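Household robots: the lid test

Grovine keeps asking its members which chores they would hand to a machine, and putting things away comes out near the top every time. Flekberg has been working on one small piece of that job, a plastic box with a lid that has a round hole in it. 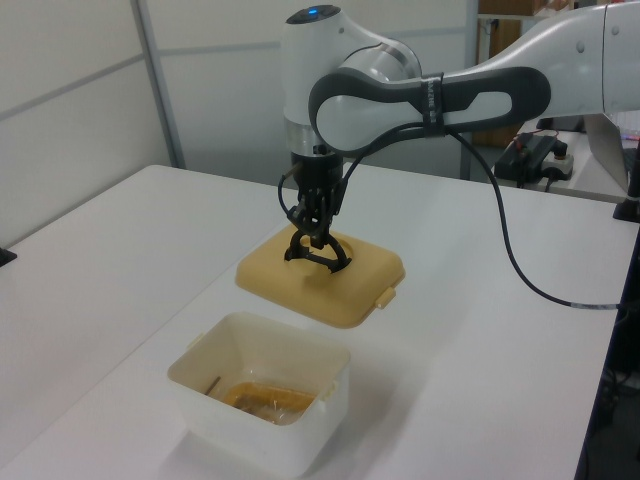
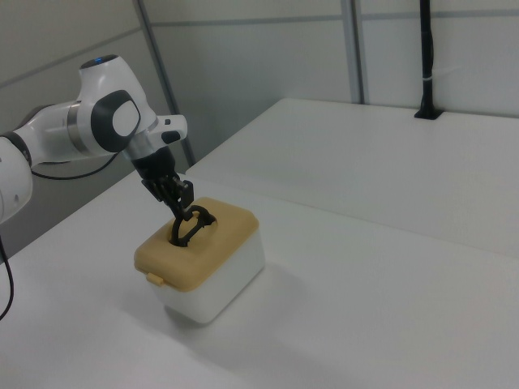 Are machines ready to tidy a kitchen by themselves?

Not yet. In a lab, with one box and a table set up for the purpose, an arm can do well. Flekberg's best run in February was 92 good tries out of 100, and the team is pleased with that. A home kitchen has boxes of every size, lids that stick and things left in the way - a change as small as a new box dropped the score to 9 out of 100.

Purificación Barroso, who runs the tests, would rather see slow work that holds up in a new room than a fast run in the old one. Her group will spend the spring on lids from other makers, and Degefa has agreed to lend 2 more workbenches. Shop-floor packing may come first, as the parts there stay the same from shift to shift. Ritley plans to try it on one line, mornings only, and will report back to members in the next issue.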